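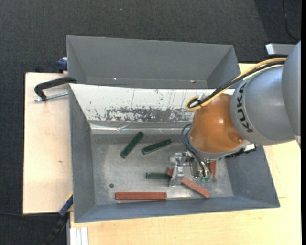 Green and reddish-brown blocks in a metal bin, hall 2, Drorkum open day.

We got to the Drorkum trade school at 9 in the morning, before the coach parties. The open day is held every October and entry is free, but parking costs 5 euros and you need coins. Hélder Aguiar, who teaches bookbinding there, met us at the gate and took us straight up to the bindery on the second floor.

The bindery has 16 sewing frames and a board cutter that came from the Tavares print works when it closed. Students start with a plain pamphlet stitch and move on to sewn text blocks after the first term. We watched a group round and back a set of ledgers. The glue was wheat paste, mixed that morning.

Next door is the paper store. The catalog lists 3274 sheets of marbled paper, most of them given by the Dedeck family. Aurora Simões pulled out the drawers for us and let us handle the duplicates. The older combed patterns are kept flat between blotters. She is still working through 142 sheets with no maker's name and would like to hear from anyone who knows the Prullia workshop marks.

Lunch was soup and bread in the canteen. The repair clinic opened at 1 and the line was long by then, so go early if you have a book to show them. I left mine, a cookbook with a split spine, and have a ticket to collect it next month.

The elevator is out of order. The stairs are steep.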